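Bozsik packing and gift fair: notes from the visit
2020-04-28

The Bozsik fair takes up the ground floor and a mezzanine, with small suppliers upstairs and the bigger stands below. Entry was free with a registration code, and the badge queue took 16 minutes. I went for two things: mailing cartons in short runs, and a look at how other small sellers put together a mixed parcel.

Butura had the largest stand for cartons. Their smallest order is now 3000 pieces, which rules us out, but they will split it between two sizes if both come from the same board. The person on the stand gave me a price list and a sample pack. The samples were all plain brown, and one had a fold line that didn't meet at the corner.

Voralon was more use. They sell by the bundle, 32 to a bundle, with no setup charge for plain stock. Delivery from November onwards goes through their new depot, so I would order before then.

I spent the longest at the Sidano tables upstairs. Their subject was odd-shaped goods – soft toys, glasses, boxed items – and how they share one carton. The advice was sensible. Put the hard square thing down first and work round it. Keep sunglasses away from the outer walls. Soft toys can fill a gap, but a toy squashed for a week in transit may arrive with a crease in its face, and customers do send those back. They also suggested opening a carton out flat and laying the goods on it before choosing a size. I tried this at home the same evening and went down one size on our usual order.

Lunch was poor and the coffee stall shut at two. Parking is on the north side, and the lifts are slow, so take the stairs to the mezzanine. Stand 2288 has the floor plans.
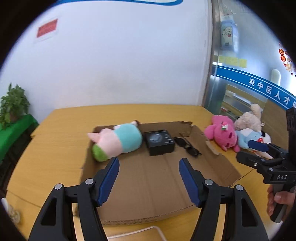

Toy pig, square black box and folded sunglasses on an opened-out carton, with more soft toys further along the table.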